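Reading in the evening again

For most of my life I was a person who reads before sleep. Then for maybe three years I was a person who looks at the phone before sleep, and I did not notice when the change came. This winter I decided to go back. I want to write down how it went, partly for myself and partly because two colleagues asked me. 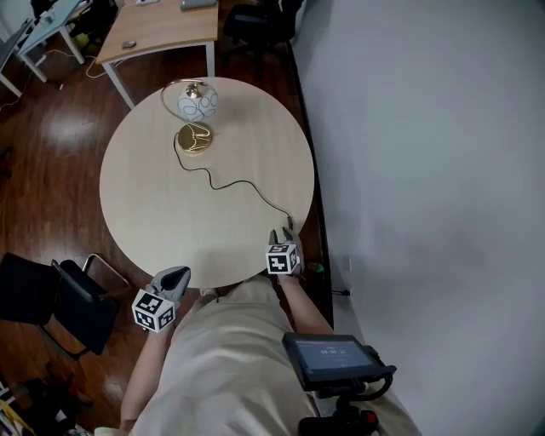

The first problem was light. In our old flat in Samell the bedroom had a strong ceiling lamp and nothing else, so to read there I had to light the whole room, and my husband goes to bed early. I used to finish the chapter in the bathroom, sitting on the edge of the bath with a towel under me. When we moved, I said I wanted a proper corner for reading, and I got it only after a long discussion about where the wardrobe should stand.

I learned a few things about bulbs from this. The first one I bought was much too white. It felt like waiting at the dentist. The second was 900 lumens, and when I put it close to the book the page was shining back at me and my eyes were tired after ten minutes. The third was 300 lumens with a warm colour, and I have stayed with it. I am sure there are people who know more about this and would choose differently. My mother, for example, thinks I am sitting in the dark, and says so every time she visits.

The second problem was the hour. I had the idea that I would read "when everything is done". But in a house with a child everything is never done, there is always one more lunch box. So now I start at nine in the evening, and what is not done at nine stays where it is until the morning. The first week I could hear the dishes in the kitchen, if you understand what I mean. After that it became easier.

The phone sleeps in the hall, on the shelf with the keys. I bought a small alarm clock in its place, from a shop called Ultgate near the tram stop, where they sell everything from umbrellas to garden hoses. It ticks. I did not think about ticking when I bought it, because I had forgotten that clocks do this. For some nights I put it in a drawer under the socks, and then I was late for work because I had not heard it ring. Now it stands in the hall too, beside the phone, and I have to get up and walk to it. My husband is not happy with this part.

Now about the books. I began with the wrong one. It was a thick historical novel which I received for my birthday and which I felt I should read, with a family tree printed at the front. I turned back to the family tree so often that the page became loose. After two weeks I had read sixty pages and I was already finding reasons to go and check the phone in the hall. Then a neighbour gave me a bag of old detective stories, and with these it was no trouble at all. Sometimes I had to tell myself to stop.

So my advice, if you want to begin again, is to take something easy and a little bit silly. The serious books can wait, they are patient. I have finished nine books since November, and I think six of them had a dead body before the second chapter.

I read in two languages, and this also changed something. In my own language I read quickly and, I must admit, I jump over descriptions of nature. In English I cannot jump, because I never know if the important word is hidden there. I used to keep a dictionary beside me and write each new word in a notebook. It was good for my vocabulary but very bad for the story. These days I only make a small dot with a pencil in the margin, and look up the words the next day at breakfast, if I still want to know them. Usually there are five or six dots and I look up two. Last week it was "to dither" and "scullery". The first one I have already used in a meeting and I was quite proud.

If the book is from the library I make no dots, of course. For these I use a strip of paper. Our library is the small one on the Michalík side of the park, and it is open until six, so I have to leave work a little earlier when I want to go. The lending period is roughly a month, and they let you extend it by telephone. They also have a shelf by the door with books people have given away, where you can take one and leave one. I found there a cookery book with somebody's corrections written in it. Next to the plum cake it says "more butter!!", and I tried it, and it is true.

My daughter has noticed all this. She is seven and she has now her own reading time, which she says must also be until late, as it is only fair. We agreed on half an hour. She is reading about Mindutik, a hedgehog who runs a post office and is always losing the stamps. She reads it aloud to herself in a very low voice, and when I sit with my own book on the other side of the wall I can hear that something is happening at the post office, but not what.

I would like to say I sleep better now, but I am not certain. I fall asleep faster, this I can say. In the middle of the night I still wake up and think about invoices. In February I had a cold, so I read nothing for nine evenings and watched a series about people who buy houses in the countryside, and I enjoyed it very much. Then I was afraid the habit was gone. It was still there when I came back, only I had forgotten who the murderer's cousin was and had to read one chapter twice.

Next on the pile is a book about lighthouses that my sister sent me. The print is very small. If you know a good book for March, not too thick, please write it in the comments.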